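Pasichnyk v Sikitz, and why I think he should say no

2021-06-30

I have been going to amateur boxing at the Stitwood hall since I was a teenager, and I still write up the cards for the few people who read this. Most of what I get in the mail this month is the same question. Will Nazar Bondarchuk take the main event in July, and should he?

For anyone who has missed it, the Pasichnyk gym has been offered a bout against the Sikitz club's best middleweight. Bondarchuk fights out of Pasichnyk at light middle. The Sikitz people want it at their weight, in their hall in Zurnville, with their choice of gloves. He would be giving up height and reach as well. The money is not much of a draw, as it is a club show and the boxers get a trophy and a meal.

I watched his last fight again on my laptop while I was getting tea ready. He won it, but I had him behind after the first round and I don't think the third was as clear as the judges made it.
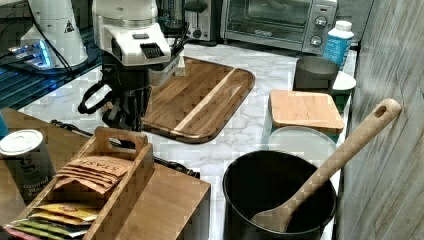

His trouble is the jab. He throws it well when he is going forward and hardly at all when he is going back, and a bigger man will make him go back. I stopped the video a lot during the second round, so the onions took a while. The dark cutting board with the pale stripe running across it on the diagonal is a fair picture of what I mean about his feet. He needs to cut across the ring on that sort of line, corner to corner, and what he does is back straight up until he feels the ropes. The other fellow caught him there twice with the same right hand. It was not a heavy right hand. The Sikitz fighter has a heavy one.

I asked at the gym whether they had worked on it. The answer I got was that they were happy with his conditioning, which was not what I asked. He does look fit. He skips for longer than anyone else there and he has been running the hill behind the brickworks in the mornings. None of that helps you if you are standing still with your back on the ropes.

Then there is the weight. People say it is only one division and he walks around near that anyway. I have heard this said about a lot of boxers and I have seen how it went. Walking around at a weight and being built for it are different things. The Sikitz lad comes down to make middle. Bondarchuk would be eating his way up to it, and by the time the bell goes there could be a fair gap between them.

The case for taking it is that he has run out of people to box at his own weight. I accept that. There are two decent light middles in the district and he has beaten both of them. If he waits he might sit out until spring, and he is at an age where that matters. His supporters are keen too. The show at Zurnville holds 243 with the balcony open, and I would guess 100 of those seats would go to people driving over from Stitwood. It would be a good night out. I would go.
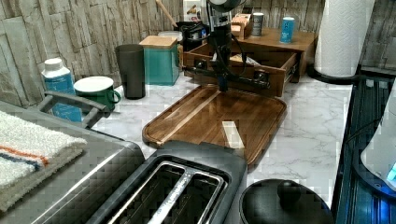

Page 2

What I would like to see is a catchweight. Meet in the middle, use neutral gloves, and have a referee who is not from either club. That is not an unusual thing to ask for and it has been done in Zurnville before. If Sikitz turn it down, that tells you how they see the fight going.

I would also ask for a later date. July is too soon for him to fix anything. Give him until the end of the winter, find him some tall sparring partners and have him do nothing but work off the back foot. There is a southpaw over at the police club who would be ideal, and I believe he is willing to travel if somebody covers his petrol.

If they go ahead on the terms as they stand, I have Sikitz on points. I don't see a stoppage. Bondarchuk has a good chin and he is stubborn, and he will probably win the last round when it no longer counts for much. I had the last one of his wrong, I should say. I picked him to lose it.

Tickets are on sale at the door of both gyms. The undercard has not been settled, though I am told there will be two junior bouts and a women's featherweight. The first 200 through the door get a printed program - they ran out last time, so get there early if you collect them.

I will put up a proper preview once the weights are confirmed. Comments are open below, but please keep it civil about the judges. Some of them read this.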